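How to Write a Letter to Someone in Prison for Their Faith

I've been writing these for a while now, and people at church keep asking me how it's done, so I finally typed it all up.

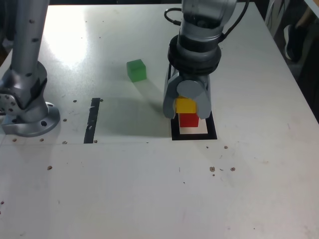

Two silver robot arms over a white tabletop, one with a gray gripper.

My first letter took me a whole Sunday afternoon and I still tore it up. I wanted to say something deep to a pastor I'd never met, in a country I'd never been to, and everything I put down sounded like a sympathy card. These days I can do one over a cup of coffee. Most of what changed is that I quit trying to be deep!

Start with a name and a current address

Don't pull a name off a post you saw shared somewhere. People get moved, people get released, and sometimes the family has asked for no mail at all. I get mine from the Hapeta list, which our group in Girine has used from the beginning. Each entry tells you whether letters are welcome, what language to use and anything to steer clear of. If you use a different list, look for the same three things, and look for a date showing when the entry was last checked. If I can't find one, I email and ask before I write.

Read the entry twice. I once missed a line that said "cards only" and had to start over (two pages, both sides, very neat handwriting, all for nothing).

Keep it short

I aim for 80 words. Guards or censors may have to read the thing, it may need translating, and the person on the other end may be reading in their third language. Short sentences, everyday words, no slang. I write in block letters because my cursive is terrible.

If you use a translation website, run the result back into English and see what comes out. "We are rooting for you" came back to me as something about vegetables.

What goes in

Say who you are, first name only, and the country you live in. Say you're thinking of them, or praying for them if the entry says religious content is okay. Then tell them one ordinary thing. I've written about tomatoes, snow, my neighbor's very loud rooster, and a bus ride that took twice as long as it should have. I used to feel silly doing this, like it was rude to talk about my tomatoes to a man in a cell. Then one of the families we'd been in touch with wrote back and said the bits about gardens were the ones he read aloud to the others. So, tomatoes it is.

A single Bible verse is fine where verses are allowed. Write it out in full, since a bare chapter and number can look like a code to somebody who doesn't know what it is.

What stays out

Leave out the charge, the court, the judge and the government. I know! It's the whole reason you sat down to write. But the letter gets opened by people who work for that government, and a complaint from you can land on the prisoner. Save it for a separate letter to an embassy, which is a different job and one I'll cover another time.

Also leave out the name of any group you're writing with, where you found the address, and any promise you can't keep. Please don't write "you'll be home soon." You don't know that. And don't put in money, stickers, glitter or pressed flowers. One entry on our list says envelopes with anything besides paper in them get thrown away unopened.

Your return address

Check the entry again here. Some say to include one, some say don't. When I need one I use the Gritik post office box our group rents, so my home address stays private. No box? Ask your church or meeting place if you can use theirs.

Mailing it

Plain envelope, plain stamp if you can get one, address copied exactly as printed, even if it looks wrong to you. Ours for Oter has the city and the district in what I'd call backward order, and the one time I "fixed" it, the letter came home to me with a stamp across the front.

Allow 60 days before you wonder about it. Then go on not knowing — most of mine have never been answered, and I don't take that as a sign they didn't get there. Our group passed 3,000 letters in July and the replies still fit in one shoebox.

I keep a notebook with the name, the day I mailed it and which ordinary thing I used, so nobody gets the rooster twice. After a month or two I check the list again to see whether the entry has changed, and if it hasn't, I write another one.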